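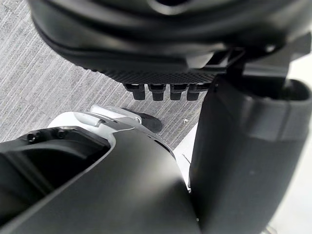 3 研究设计与数据

3.1 研究地点

本研究的调查在三处住宿市场展开:河港城市Favville、湖滨小镇Lokach,以及山地度假区Irkia。三地相距不远,客源却差别明显。Favville以商务散客和会议客人为主,平日入住率高于周末;Lokach的客人多为家庭,停留时间较长;Irkia的需求集中在雪季,淡季有部分酒店整月停业。选择这三处,是为了检验客房描述文字与客人评价之间的关系是否随市场类型变化。

三地的酒店在预订页面上使用的文字有相当高的相似度。多数客房页面由一段介绍和一份设施清单组成,介绍部分常见的内容依次为景观、床型、面积和卫浴。由同一集团经营的酒店往往共用一套模板,只替换房型名称和景观用语。早期研究把此类文字当作广告处理,关注其修辞;本文关心的是另一件事,即描述中的具体信息与客人到店后的感受之间有多大差距,以及这种差距在评论中如何表现。

3.2 样本

我们从三地的预订页面中收集了719条客房描述,收集工作于2018年2月2日结束。剔除重复文本、只有设施清单而没有介绍段落的页面,以及无法与具体房型对应的页面之后,保留585条进入分析。保留下来的描述来自54家酒店,其中包括Onu集团旗下在三地经营的全部门店。Onu的门店在房型命名上最为统一,“豪华房”“小型套房”“景观房”等名称在三地含义基本一致,因此在后文的稳健性检验中,我们把它们单独列为一组。

重复文本的判定采用逐句比对。如果两条描述除房型名称外完全相同,且属于同一家酒店,则只保留价格较低的一条。如果完全相同但属于不同酒店,则两条都保留,并在变量中标记为“模板文本”。这一处理会使集团酒店在样本中的比重偏高,第五节报告了去掉模板文本后的结果。

客房描述的语言不止一种。Favville的页面通常同时提供当地语言和英文版本,两种版本的内容并不总是对应,英文版本缺少卫浴信息的情况较多。我们统一以当地语言版本为准;只有英文版本的酒店,按英文原文编码,不做翻译。

3.3 编码方法

编码由两名编码员独立完成,编码手册的初稿由Domnica Mihăilă拟定,试编码之后做过两次修订。每条描述被拆分为若干信息单元,一个信息单元对应一项可以由客人到店核实的内容。“房间面积为二十八平方米”是一个信息单元,“宽敞舒适”不是。后一类表述另行归入评价性用语,不计入信息单元总数。

信息单元分为四类。第一类为空间信息,包括面积、层高、窗户朝向、阳台和是否有独立起居区。第二类为寝具信息,包括床的尺寸、床垫硬度、枕头选择和加床条件。第三类为设备信息,包括空调、电视、冰箱、保险箱和热水设施。第四类为服务信息,包括清扫频率、早餐时间、送餐和延迟退房的规定。

景观的编码争议最多。“河景”在Favville可以指正对河面的房间,也可以指从阳台一侧能看到部分河面的房间,两者在价格上差别不小。修订后的手册规定,描述中注明“正面”“侧面”或“部分”的,计为一个空间信息单元;仅写“河景”“湖景”或“山景”的,计为半个单元。编码员对这条规则的意见并不一致,一名编码员认为半个单元会给后续统计带来不必要的麻烦。我们在稳健性检验中把半个单元分别改为零和一,主要系数的方向没有变化。

床型也有类似的问题。“大床”一词在三地没有统一标准,Irkia的部分酒店把两张并拢的单人床也称作大床。对于没有给出宽度的床型描述,编码时归入评价性用语。这样处理之后,寝具信息在Irkia样本中的数量明显下降,这一点在解释地区差异时需要留意。

两名编码员之间的分歧先由双方讨论解决,讨论后仍不一致的,由Tia Clegg裁定。裁定时不查看酒店名称和价格。信息单元的边界是分歧的主要来源,类别归属上的分歧较少。

3.4 住客访谈

文本数据之外,我们在三地访谈了192名住客。访谈在客人退房前后进行,地点为酒店大堂或早餐厅,每次不超过二十分钟。受访者先凭记忆复述预订时看到的房间描述,再指出与实际房间相符和不相符之处,最后给出总体满意程度。访谈员手中有该房型的描述原文,但在受访者完成复述之前不予出示。

访谈提纲没有使用“失望”“惊喜”一类词语。试访阶段发现,一旦访谈员先提到这些词,受访者会倾向于围绕它们组织回答。正式提纲改为逐类询问:房间大小与您预想的相比如何,床与您预想的相比如何,设备是否齐全,服务时间是否与说明一致。对带儿童入住的家庭,另外询问加床和浴缸的情况。

Lokach的访谈安排在湖滨的几家中型酒店,受访者多为停留三晚以上的客人。Irkia的访谈遇到一些困难,客人退房时间集中在清晨,大堂拥挤,有几次访谈中途停止。未完成的访谈不计入上述人数。

3.5 变量与模型

因变量为住客评价中的总体评分。对每一种房型,取描述收集之日前十二个月内的全部评分求均值。评分少于五条的房型不进入回归,但保留在描述性统计中。

核心自变量有两个。其一为信息单元密度,即信息单元数除以描述字数。其二为评价性用语比例,即评价性用语所占字数与全文字数之比。两者呈中等程度的负相关,但同时进入模型时没有出现严重的共线性问题。控制变量包括房价、酒店星级、房间数量、最近一次翻修的年份、距中心车站的步行时间,以及该房型是否含早餐。

房价取未来三十天平日价格的中位数,并做对数处理。Irkia的价格随雪季波动较大,我们另外用淡季价格重新估计了一次,淡季停业的酒店在这次估计中作缺失处理。翻修年份由酒店前台或网站公告提供,两者不一致时以公告为准。

模型采用以酒店为分组的两层线性模型,房型为第一层,酒店为第二层。城市以虚拟变量形式进入第二层,Favville为参照组。考虑到同一集团内部的描述文字高度相关,标准误在集团层面聚类。单体酒店各自视为一个集团。

3.6 局限

样本只包括在线预订页面上的描述,不包括酒店自有网站和纸质宣传册。若干酒店在自有网站上提供更详细的平面图和浴室尺寸,客人在预订前可能已经看过,这部分信息没有进入编码。访谈中有受访者提到自己根本没有读过介绍段落,只看了价格和位置;对这些客人而言,描述文字对评价的影响只能是间接的。

评分本身也有局限。总体评分混合了客人对房间、早餐、前台和周边环境的看法,不能拆分到房型描述涉及的各个项目。Lokach有两家酒店在调查期间更换了早餐供应方式,评分在随后几周出现下降,与客房描述没有明显联系。我们没有剔除这两家酒店,但在附录中给出了剔除后的估计结果。

此外,本研究的设计不能确定因果方向。评分较低的酒店可能会修改描述,使其更加具体,以减少投诉;也可能相反,经营较好的酒店有更多人手维护页面内容。现有数据只包含一个时点的描述文本,无法区分这两种情形。第四节的结果均按相关关系报告。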